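Narrow tip vs. wide pad fingers for marker sorting, two-arm cell

Grureck Bench Automation Forum > End effectors > Parallel jaw

kcharbonneau
September 8, 2020
We run two arms over one table and sort pens and markers into plastic bins. Until last week both arms had the stock wide pads from Plotholm. I swapped to the narrow pointed fingers and ran the same task list on each, 419 picks per set, same controller (Brimska, firmware 6), same closing force.

Wide pads: fewer slips once closed, but they push the neighboring marker when the pile is tight.
Narrow tips: get between barrels without trouble. Long barrels rotate in the grip if picked off center.

Has anyone settled on one or the other? I don't want to change fingers between tasks.

tolv_m
Rotation is what you'd expect from a small contact patch. Put the grasp point at the center of mass and most of it goes away. Capped markers are heavier at one end, so the geometric center is the wrong target.

kcharbonneau
Already offset toward the cap. It helped on the standard barrels. The fat highlighter still turns.

dustcover9
I'd go back to the wide pads and fix the spacing instead. If the markers are dumped in a pile you are testing the pile, and the fingers come second. Spread them out 80 mm apart and run it again.

tolv_m
Disagree. The pile is the task. Nobody's parts arrive at 80 mm spacing.

dustcover9
Then at least log the two cases separately. One success number for both is useless for choosing a finger.

rhs_poirier_user
We have the Poirier fingers, which are about halfway between the two. Silicone skin, replaceable. They wear out quickly on ribbed barrel ends. What does the layout look like with both arms down? Finger clearance matters more to me than slip rate.

kcharbonneau
Current setup with the narrow set on: 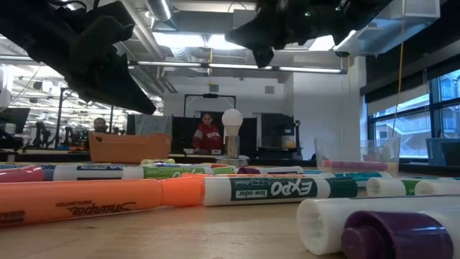
Both grippers over the table, mixed markers and highlighter, bins at the far side.

The light bulb on its holder is a separate task. I have no numbers for it yet.

rhs_poirier_user
Thanks. With that much clutter I would keep the tips and lower the approach speed. Is your camera calibrated per arm or once for the table?

kcharbonneau
Once for the table. Offset between arms was over 2 mm in the last check, so per arm is next.

dustcover9
2 mm is enough to explain the highlighter. Recalibrate before you buy anything.

tolv_m
Agreed on that part. Still keep the narrow tips.

kcharbonneau
Will recalibrate, split the log into spaced and piled, and post both tables in November when the cell is free again.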